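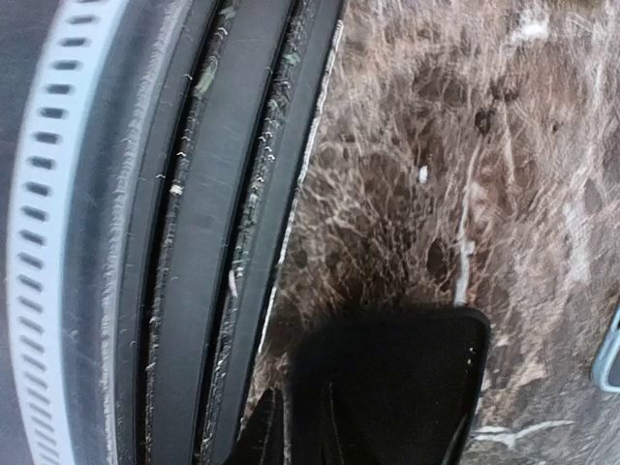
Table rim at the handling station. Crumbs, threads and lint in both grooves of the black seal.

Handling station, Kunmont returns hall

Trillura runs the returns hall at Kunmont, where used phones are received, separated from their cases and sent on to grading. One handling station on the line is now fitted with two robot arms. The pages in this gallery cover the station itself and the changes to the jobs next to it. Cleaning of the rim seal has been added to the end-of-shift sheet and belongs to the station operator. It takes 5 minutes with a soft brush and a narrow nozzle.

Phones and cases go through as separate items with separate labels. Under the old arrangement one person did the picking, turning and labelling at a standing bench, 498 units on a full shift. The operator now loads, watches and clears faults, and the labelling has moved to a seated post further down the line. 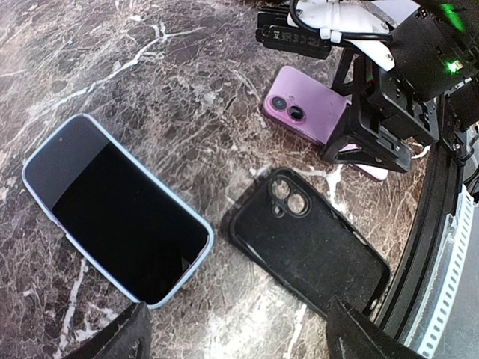

Two phones and an empty black case on the stone-patterned top, with the pink phone back side up.

Aoki asked whether the fault log would be used to rate operators, as the bench counts once were. The log records the station and the fault code, without the operator's name. Bench counts were withdrawn in September. Aoki also wrote that standing and watching is tiring in a different way from sorting, and that the rota should allow for it. Operators now change post every 60 minutes.
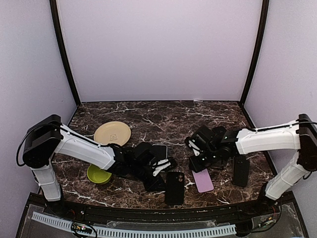
Kunmont, 13 Dec 2021

Both arms at work over the table, with a plate and a lime-green bowl also on the top. The operator's post is outside the walls. Any reach over the table is made with both arms stopped and the key removed - this applies to a dropped label as much as to a fault.

Training for the post is 2 days, one on the controls and one alongside an experienced operator. Staff who prefer to stay on manual grading may do so, and the pay band is the same. Manual grading still takes all units with cracked glass or swollen batteries.
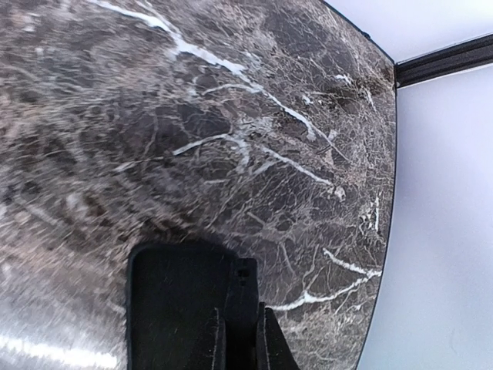 The same rule on pay will hold at Sosdale, where a station of this type is to be installed next. Sosdale has a narrower hall, so the seated labelling post will be placed behind the line, and the shift sheet will be reissued with the new layout.

Previous gallery: Goods in, Sosdale
Back to all galleries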